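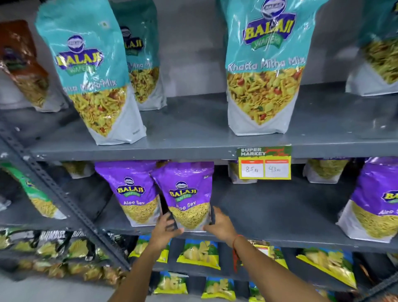
Both hands on the Aloo Sev, middle shelf.

We've had a lot of kind notes asking how the Fitum picker is getting along at our Vestavby store, so let me catch you up, as best I can! Aliki Xenos has been teaching it the snack aisle, and soft packets are a much bigger job than boxes — they slump, they lean, they shine under the lights. Before each round she wipes the camera glass, checks the seven suction cups for nicks, and runs the arm back to its home spot. We swapped two cups that had gone stiff, and loosened the grip a touch so the chips arrive as chips. It has around 700 practice picks behind it now, and we hope to move it on to the tea shelves in November.
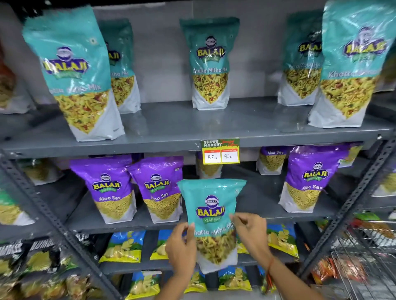

How often do the suction cups need changing?
Every 11 weeks or so if they're kept clean, and sooner if one starts to feel hard when you pinch it.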